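공방 작업 갤러리: 두 팔 로봇 Jonda 제작기

Skilar는 창고 건물 2층을 나눠 쓰는 공동 공방이다. 목공, 전자, 금속 작업을 하는 회원들이 작업대를 하나씩 맡아 쓰고, 안쪽 벽을 따라 같이 쓰는 공구장이 있다. 이 페이지는 그중 한 작업대에서 진행 중인 두 팔 로봇 Jonda의 기록이다. 제작에는 Lajos Nyitrai, Marisa D'Amico, Hạnh Tiêu, Lautaro Navarrete가 참여하고 있다. 마지막 수정일은 2024년 1월 17일이다.

시작은 10월이었다. Lajos가 한 팔짜리 로봇을 혼자 조립해 공방에 가져왔고, 베이스를 클램프로 책상에 물려 놓고 썼다. 팔이 빨리 움직일 때마다 클램프가 조금씩 밀렸다. 같은 팔을 하나 더 만들어 공통 베이스에 올리자는 이야기가 나왔고, 그때부터 네 사람이 역할을 나눴다. Lajos는 기구와 조립, Marisa는 배선, Hạnh은 제어 코드, Lautaro는 작업 과제와 기록을 맡는다.

베이스

두 팔은 슬롯이 있는 검은색 금속 레일 위에 나란히 선다. 팔 사이 간격을 바꿀 수 있어야 해서 통판에 구멍을 뚫는 방식은 쓰지 않았다. 처음 잡은 간격은 너무 좁아 두 그리퍼가 가운데에서 만나면 손목끼리 먼저 닿았다. 간격을 넓히면서 레일을 새로 잘랐고, 잘라 낸 토막은 케이블 고정대로 썼다. 볼트는 조립 후 한 번, 하루 동작시킨 뒤 다시 한 번 조인다. 두 번째 조임을 빼먹은 주에 왼팔 영점이 틀어진 적이 있다.

팔과 그리퍼

링크 커버는 흰색, 손목과 그리퍼 하우징은 검은색이다. 색을 맞추려던 것은 아니고 남아 있던 재료를 따랐다. 그리퍼 손가락은 공방 프린터로 뽑는다. 지금 쓰는 손가락은 일곱 번째 형상이다. 앞선 형상들은 끝이 두꺼워서 바닥에 납작하게 놓인 물건 밑으로 들어가지 못하거나, 반대로 너무 얇아서 힘을 받으면 벌어졌다. 손가락 한 벌을 바꾸는 데는 나사 세 개를 풀면 된다.

배선

양쪽 팔 바깥쪽으로 파란색 케이블이 지나간다. 처음에는 케이블을 링크에 바짝 붙여 묶었는데, 팔꿈치가 끝까지 접히면 커넥터가 당겨졌다. Marisa가 관절마다 여유를 두고 고리 모양으로 다시 잡았다. 보기에는 덜 깔끔하지만 그 뒤로 커넥터가 빠진 일은 없다. 전원선과 신호선에는 양 끝에 번호를 적은 테이프를 감았다. 번호표는 공방 공유 폴더의 배선도와 같다.

작업 과제: 수저 분류

Lautaro가 정한 첫 과제는 일회용 수저 분류다. 포크는 한쪽 통에, 숟가락은 다른 쪽 통에 넣는다. 플라스틱 수저는 가볍고 값이 싸서 부러져도 부담이 없다. 대신 얇고 잘 미끄러져서 그리퍼 각도가 조금만 틀려도 밀려난다. 통은 투명한 직사각형 플라스틱 통 두 개를 쓴다. 투명한 통은 밖에서 내용물을 확인하기 좋지만 카메라가 가장자리를 놓칠 때가 있어 조명 위치를 여러 번 옮겼다.

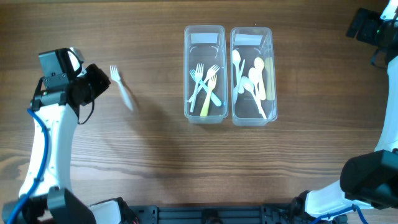
수저 분류 작업. 왼쪽 통은 포크, 오른쪽 통은 숟가락. 흰 포크 하나가 왼팔 그리퍼 옆 나무 상판 위에 놓여 있다.

포크와 숟가락은 흰색과 노란색을 섞어 쓴다. 색은 분류 기준이 아니다. 처음에 흰색만으로 연습했더니 노란색을 섞은 날 인식 결과가 크게 나빠졌고, 그래서 연습용 묶음에 두 색을 모두 넣었다. 상판도 영향을 준다. 나뭇결이 뚜렷해서 어두운 결을 물건의 윤곽으로 잘못 읽는 경우가 있었다. 흰 종이를 깔면 해결되지만 종이가 손가락에 딸려 올라와서 상판을 그대로 쓰기로 했다.

기록한 시도는 총 400회다. 그중 172회는 손가락을 여섯 번째 형상으로 쓰던 때의 기록이라 지금 설정과 직접 비교하지 않는다. Lautaro는 실패한 시도마다 종류를 적는다. 가장 많은 것은 손잡이를 잡고 들어 올리다가 앞쪽이 기울어 통 가장자리에 걸리는 경우다. 다음은 통 안의 수저가 쌓여 새로 넣은 것이 밖으로 튀는 경우다. 포크보다 숟가락이 잡기 쉽고, 뒤집어진 숟가락은 따로 집계한다.

제어

Hạnh이 쓴 코드는 Irulus라는 이름으로 공유 폴더에 있다. 사람이 손으로 팔을 이끌어 동작을 가르치는 방식과 정해 둔 좌표로 움직이는 방식을 둘 다 지원한다. 평소에는 앞의 방식을 쓰고, 조립 후 점검 때만 좌표 방식을 쓴다. 두 팔이 같은 영역에 동시에 들어가면 나중에 들어온 쪽이 멈추도록 해 두었다. 이 규칙 때문에 작업이 느려진다는 의견이 있어 경계 위치를 다시 잡고 있다.

비상 정지 버튼은 작업대 앞쪽에 있다. 팔에 전원이 들어간 상태에서는 상판 위로 손을 넣지 않는다. 수저를 다시 배치할 때도 먼저 정지시키고 두 팔이 대기 자세에 있는지 확인한다.

부품과 도움

레일과 브래킷은 동네 철물점 Ó Riain에서 샀다. 슬롯 너트는 규격이 비슷한 두 종류가 섞여 와서 하나씩 끼워 보고 골라냈다. 맞지 않는 것은 공구장 아래 칸에 있으니 필요한 회원은 가져가도 된다. 손목 하우징의 첫 도면은 예전 회원 Maximiliano Vergara가 그렸고, 지금 도면은 거기서 나사 위치와 두께를 바꾼 것이다.

남은 일

오른팔 손목의 유격을 잡아야 한다. 베어링을 바꿔도 줄지 않아서 하우징을 다시 뽑을 예정이다. 레일 앞쪽의 케이블 고정대도 한 군데 더 필요하다. 과제 쪽에서는 통의 위치를 매번 조금씩 바꿔 가며 시도한다. 지금까지는 통을 같은 자리에 두고 기록했다.

도면 파일과 시도 기록은 공방 회원이면 공유 폴더에서 볼 수 있다. 작업대를 잠깐 빌려 쓰고 싶은 사람은 Marisa에게 먼저 말하면 된다.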